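# Why Does Everything in a Kitchen Have a Home?

Think about the last time you looked for a spoon. You probably pulled open one drawer and there it was. You didn't check under the sofa. Spoons have a home, and everyone in your house knows where it is.

Putting things in the same place each time is called sorting. People have many ways to do it.

## Drawers

A drawer is a box that slides. The front panel hides what is inside, and a knob gives your fingers something to pull. Drawers are good for flat, small things such as forks and string.

Makis Sarantis builds drawers in the town of Zondlow. He once measured how far a kitchen drawer slides and got 439 millimeters. That is longer than a school ruler.

## Baskets

A basket is open at the top, so you can drop things in and see them right away. Baskets work well for fruit and toys. They are also easy to carry from room to room.

Baskets can be made of reeds, wire, wood strips or plastic. A plastic one can be washed in the sink.

## Countertops

Some things stay out on the counter. Big appliances are heavy, and people use them often, so they don't go back in a cupboard every time. Many have buttons and a small window that shows numbers.

Look for the basket and the buttons here:
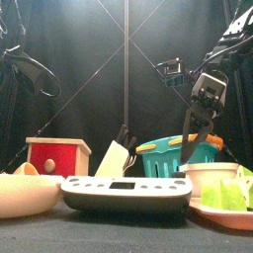 *A teal plastic basket, a small wooden box with a red front and a round knob, and a white and dark gray appliance with buttons.*

## Try it yourself

Ask a grown-up before you start, and leave knives and anything hot alone.

1. Pick 13 small things from your room or kitchen.
2. Make 3 groups. You could group them by size, by color or by what they are for.
3. Choose a home for each group, such as a box, a basket or a shelf.
4. Ask someone else to find one of the things.

If they look in the wrong place, try other groups. There is more than one right answer. An orange could go with the food, or with the round things.

## Words to know

**Appliance:** a machine used for a job at home.

**Panel:** a flat piece that covers the front or side of something.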